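Ganalari celebra su temporada de invierno con un programa de arreglo y reutilización de ropa

Laltthorpe, 23 de enero de 2025

La asociación Ganalari tiene la alegría de anunciar la puesta en marcha de «Otra vuelta», un programa de costura, arreglo e intercambio de prendas que abrirá sus puertas a todos los vecinos de Laltthorpe en el local de la calle Gruvau. La idea llevaba tiempo rondándonos – desde las tardes de prueba de noviembre, para ser exactos – y la acogida fue tan cariñosa que quedarnos ahí nos habría dado mucha pena.

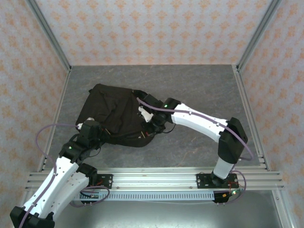 En aquellas tardes recibimos 382 prendas, de las que 286 ya han vuelto a los armarios de sus dueños o han encontrado una casa nueva. Hubo abrigos heredados, pantalones con el bajo descosido, cremalleras rebeldes y más de una conversación que se alargó hasta la hora de la cena.

«Mi abuela decía que un remiendo bien hecho se enseña, no se esconde, y con esa alegría queremos recibir a todo el que venga», explica Meifang Mao, coordinadora del programa, que impartirá además los talleres de iniciación al zurcido y al cosido a mano.
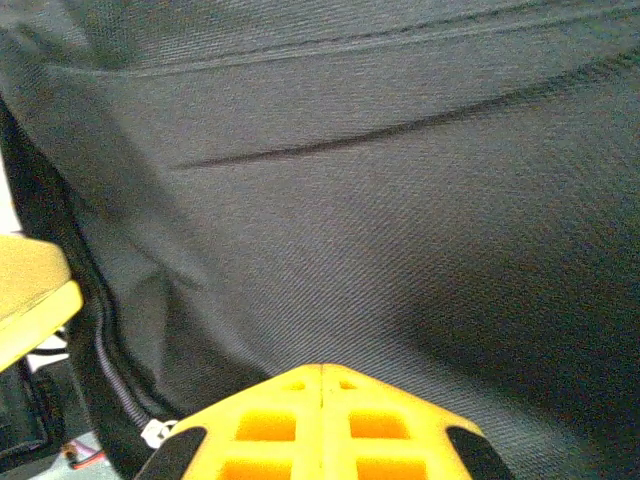

Los talleres son gratuitos y no exigen experiencia previa. Quien tenga máquina de coser puede traerla, y quien no la tenga podrá usar las del local, siempre que reserve con un poco de antelación. La mercería Shen cede hilos, botones y retales para toda la temporada, un gesto que agradecemos de corazón.

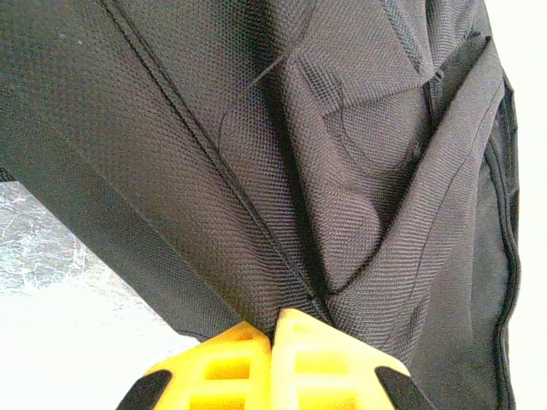 Zhenhua Ding, presidente de Ganalari, anima también a quienes no se ven con la aguja en la mano: «Hace falta gente para clasificar, para planchar y, por qué no, para preparar el café. El local es de todos y hay sitio de sobra en la mesa».

Las prendas deben entregarse limpias y con una nota que indique el arreglo deseado. Se admiten hasta 2 por persona en cada visita. Las inscripciones se recogen en el propio local, en horario de tarde, y en el mostrador de la mercería Shen.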